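共同キッチンだより 煮込みと蓋について

ここ数週間、投書箱に入っていた紙のほとんどが蓋の話でした。「24センチの蓋がない」「24センチの蓋が二つあるのに鍋がない」「棚の奥の蓋はどの鍋のものか」。家賃の話が一通もなかったのは、運営側としては喜ぶべきなのでしょう。

そこで今号は、煮込み料理と蓋の付き合い方を取り上げます。筆者は料理の専門家ではありません。焦がした鍋の数でなら多少の権威があります。

まず、煮込みの本にはたいてい「蓋を少しずらして」と書いてあります。この「少し」が曲者で、指一本分の人もいれば、ほとんど開いている人もいる。ずらせば煮汁は減り、味は濃くなり、台所の壁には油が飛びます。閉めれば煮汁は減らず、いつまでたってもスープのままです。前回の持ち寄り会で三階のヴィッラさん(Gemma Villa)が出した豆の煮込みは、最初から最後まで蓋を閉めたままだったそうで、スプーンではなくコップで配られました。味は良かったです。二杯飲みました。

一方、ハムダンさん(Ziad Hamdan)は蓋を使わない派です。水が減ったら足せばいい、という考え方で、羊の肩肉を3時間、鍋の前に立ったまま煮ていました。途中で話しかけた人は全員、木べらを持たされています。肉はほろほろでしたが、同じことを平日の夜にやれと言われたら、筆者は引っ越します。

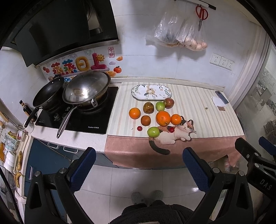
コンロに中華鍋と、ガラス蓋をした片手鍋。

折衷案として筆者が落ち着いたのは、前半は閉め、後半は開けるというやり方です。材料がやわらかくなるまでは蓋をして弱火、そのあと蓋を取って火を少し強め、好みの濃さまで煮詰める。面白みのない方法ですが、コップは要りません。味つけは煮詰めたあとにしてください。先に塩を決めてしまい、最後に水で薄めてまた煮詰めるという無限の輪に入った夜が、筆者には二度あります。

ガラスの蓋は中が見えるので便利だと言われます。しばらくすると曇って何も見えなくなり、結局は開けることになるのですが、それでも覗こうとする姿勢は評価したいところです。熱くなったガラス蓋を流しで水に当てるのはやめましょう。割れることがあります。昨年12月に廊下まで響いたあの音について、名乗り出る方はまだいません。

ついでに調味料の話も少し。煮込みに醤油やソースを入れるときは、半分を早めに、残りを火を止める直前に入れると香りが残ります。瓶は使ったら口を拭いて戻してください。固まった蓋を開けるために輪ゴムを探し、輪ゴムの引き出しが開かず、その引き出しを直しているうちに鍋が焦げた、という報告が届いています。

次回の持ち寄り会のテーマは「汁のある料理」に決まりました。会費は一人100円、お茶代です。器は各自でお持ちください。煮込みのつもりで作ったものが汁になった方も、黙っていれば分かりませんので、お気軽にどうぞ。なお、持ち主の分からない蓋は当日、入口の机に並べておきます。合う鍋をお持ちの方は、その場で持ち帰って構いません。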